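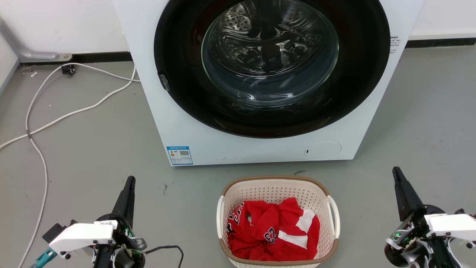 My mother's view, delivered over the phone in February, was that a person who moves to a new town should join a choir right away, before she has time to find reasons not to. I argued with her for the length of a whole cup of tea. Then I went and joined one, and I've been meaning to write about it ever since.

The choir meets in the old library on Brinton Street, up a flight of stairs that seems to get steeper when it rains. I hadn't sung in front of anybody in 17 years (unless you count the car, and I sing a LOT in the car). I sat out in the parking lot that first evening with the engine running and very nearly drove home again. What got me out was a woman knocking on my window to ask if I knew where the alto folders were kept. I didn't, of course, but I walked in with her to look, and there I was!

We are learning a piece called "Wistinell," which is a sort of lullaby with a boat in it. The altos get the same note for most of the first page, and I was a bit let down about that until I heard the other parts moving around over the top of us. Now it's my favorite page. The second verse is another story. There's a jump in the middle that I have landed on properly maybe twice, and both times I was so pleased with myself that I forgot to come in on the next line.

I practice at home while I do the chores, mostly with the laundry, and I've found that folding towels is just the right speed for a lullaby. Ironing is too slow and I go flat.

After rehearsal a bunch of us walk over to Moreira for soup and bread. I'm shy with new people, and it took me 4 weeks to say yes to the soup, which I regret, as the bean one is wonderful and they take it off the menu when the weather warms up.

The spring concert is in 5 weeks. My mother has already bought her bus ticket and says she'd like to sit near the front, on the alto side, where she can see my face. I've asked her very nicely to sit at the back.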